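The Navarrete line: a ship, a farm and a missing baptism
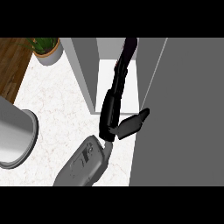

Larkik, 13/07/2018

I have gone back to my mother's side of the tree this summer, after leaving it alone for most of last year. The branch I am working on is the Navarrete one, which I have only been able to follow with any confidence from 1853. Before that it is a surname in a few registers and not much else.

The 1853 entry is a marriage. The groom is given as a cooper, aged 24, and the bride as a servant living in the same parish. Both made their mark. His father is named but the column for the father's trade has been left blank, and the bride's parents are not given at all. I had hoped the banns would fill that in, but the banns book for those years is lost.

In April I ordered copies from the record office at Celtent. They charge by the page, so I asked only for the burials and the farm rentals. The burials gave me two children I did not know about, a boy who lived nine days and a girl who died at four. Neither had been mentioned in the family Bible, which starts with the next child and leaves no gap for them. I have added both to the tree.

The rentals were more useful than I expected. Page 282 has the family paying for a cottage and a strip of land at the bottom of Jilturov farm. The rent stays the same for six years and then the name changes. I take that as the year they left, though it could also mean that the tenancy passed to a son-in-law. The handwriting changes on the same page, and the new clerk spelled everything as he heard it.

That brings me to the ship. My grandmother always said the family came over with 300 others and that the crossing took seven weeks. I have found one passenger list that might fit. Number 1309 is a cooper with a wife and three children, and the ages are right to within a year or two. The surname is written Navaret — close, but I have been caught out by close before. I have pencilled it in and will not put it on the shared tree until I find a second source.

What I still need is the groom's baptism. I have been through the parish he married in and the two next to it. If anybody reading has worked on the chapel registers for the Jilturov side, please leave a comment. I am happy to swap copies of the rentals, pages 280 to 290.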